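家务整理课 讲义 第二讲：座位和床面上的饮料容器

授课：Chie Noguchi

第一讲我们讲了衣柜。今天讲一个比较小的题目：喝的东西不放在桌子上的时候，怎么办。很多同学的房间只有十几平方米，桌子给了电脑，所以杯子、瓶子和盒装饮料就到了椅子上、沙发上、床边上。我不想批评这个习惯，我自己刚来中国的时候也这样住了两年。这一讲的目的是学会先看，然后收。

请先记住三个词：“立”、“倒”、“靠”。立，是容器自己站着。倒，是容器横着，侧面接触布面。靠，是容器斜着，要别的东西支持它。在硬的桌面上，这三种状态的区别不大。在软的坐垫上，区别就很大，因为布会皱，垫子会凹下去，一个人坐下来，旁边的东西都会动。
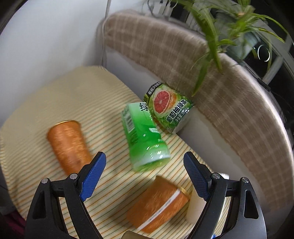 本页最后修改：9/23/19

2.1 三种状态的观察

铺了条纹布的座位上，三种状态都有。橙色的罐，一个立着，一个倒着。绿色的塑料瓶也是倒的。葡萄柚绿茶的纸盒是“靠”，它斜向椅背，瓶子在它的前面。

练习的时候，请按下面的次序收拾：

先收“靠”的。纸盒的棱角比较硬，但是它的重心高，椅背如果是弧形的，盒子容易往旁边滑。拿的时候手放在盒子的中间，不要只捏上面的口。

然后收“立”的。立着的罐在布上看起来很稳，其实只要拉一下布，它就倒了。所以在收完以前，不可以整理布。这一条，上学期有11位同学做错了，他们都是先拉平布，后拿罐。

最后收“倒”的。倒着的圆形容器会滚，拿之前先用另一只手挡在座位的外侧。如果盖子没有拧紧，就慢慢扶起来，在布的上面停一会儿，再拿走。

2.2 关于布

我推荐给坐垫铺一块单独的布，可以拆，可以洗。条纹布有一个方便的地方：线如果弯了，马上知道哪里有皱。课上用的练习布是Memura的，浅色。深色的布不容易看见水印，我觉得对学习整理的人没有帮助。布的尺寸要比座位大，四边各多出16厘米，压进缝里，这样坐下去不会跑。

洗布的时候，先抖掉碎屑，再看有没有甜饮料的痕迹。甜的痕迹用冷水先浸，不要直接用热水。

2.3 杯形容器的方向

这一节容易忽略。杯形的容器倒在布上以后，请注意口朝哪边。口朝里，剩下的液体流向座位中间，布和垫子都会受影响。口朝外，液体可能流到地上，但是地板比较好擦。所以捡起来以前，先看口，再决定手从哪一边进去。两个杯子靠得近的时候，一次只拿一个，从外边的那个开始。 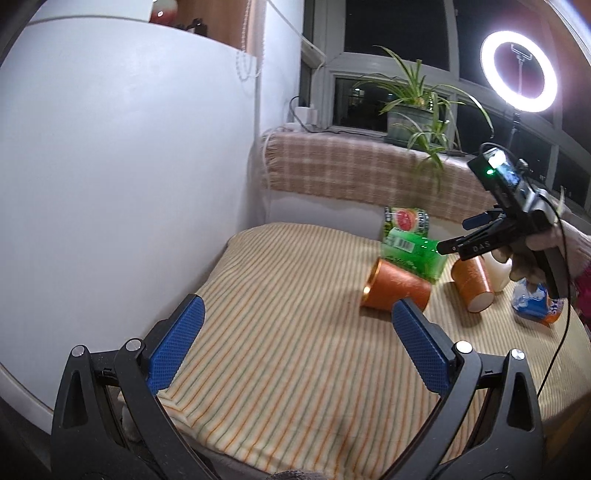
Melahat Tatlı在课后留言里写：老师，我试过从外边的开始，可是我的床旁边就是墙，外边的手进不去。我后来先把后面的软包装拿走，有了空的地方，再拿杯子，这样比较顺。另外我觉得“倒”应该分成两种，口朝左右的和口朝自己的，因为朝自己的时候最容易弄到衣服上。

这个意见我同意。下次上课，我们把“倒”分成“横倒”和“对人倒”两种，请大家在笔记里补上。靠墙的床，次序改成：后面的软包装，然后杯子。软包装不好握，用手掌从下面托起来，不要捏角。

2.4 收到哪里去

空的容器和没有喝完的容器要分开放。我的办法是准备一个浅托盘，放在座位旁边的地上或者矮凳上，没喝完的都立在托盘里。空的直接去厨房，冲一下，倒扣。容量不到200毫升的小罐可以放在一起，大的瓶子单独放，要不然托盘会歪。

作业

一、在自己的房间找一个放饮料的座位或者床边，写下每个容器是立、倒还是靠，不用拍照。

二、按2.1的次序收一遍，如果你改了次序，写出原因。

三、把布重新铺好，量一量四边多出来的长度。

作业写在纸上，下次上课交给Kaan Yaman。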